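Sistier puts off robot buy, asks for hands money first

Sep 3, 2018

Sistier won't buy its kitchen helper robots this year after all. The home care firm has pushed the order to November, and the number is down from nine to three.

Reason is the budget. Buyer Chinyere Okonkwo told staff the first plan covered the machines and almost nothing else. No spare hands, no service, no floor cable runs.

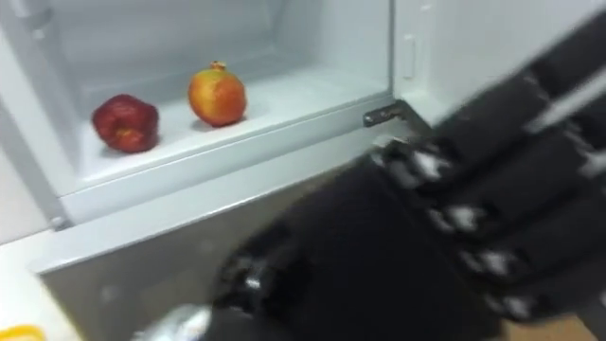

Hands are the big line now. Okonkwo wants two spare sets per robot, bought up front, and she says the Brunard quote left them out. All those finger joints, dark segments with pale pieces between, are what she expects to pay for again and again. Picking up an apple or a pomegranate off a fridge floor is the sort of job the firm has in mind, so the fingers can't be an add-on.

Unnithan, the other bidder, includes hands but charges more for training.

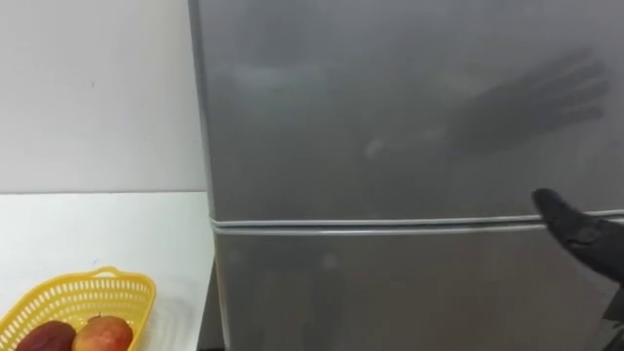 Then there's the kitchens. Sistier has to decide if it pays for new appliances or makes the robots cope with what clients already own. A plain two-door fridge with a thin seam between the doors gives a black gripper tip very little to work with, and Okonkwo's draft puts money aside for add-on pulls. Jagadeesh Krishnan, who runs the finance side, wants that cut.

"We are not refitting peoples kitchens," he said.

Also on the list:

Floor space and power, to be measured at each site before any order
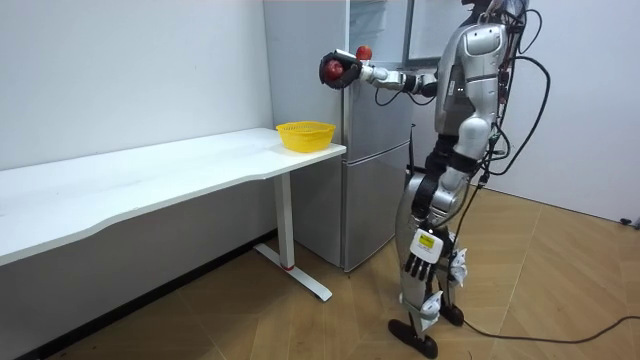

What happens next

Both bidders have been asked for new prices with service split out. Krishnan wants three years of it, paid yearly.
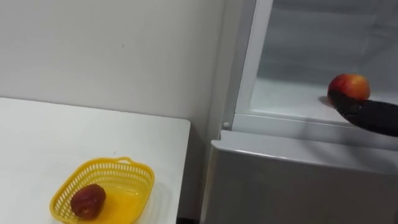

Leasing is still possible. Etach has offered a lease with the option to buy, but the terms havent been shared with staff yet. Okonkwo will bring a final number in November.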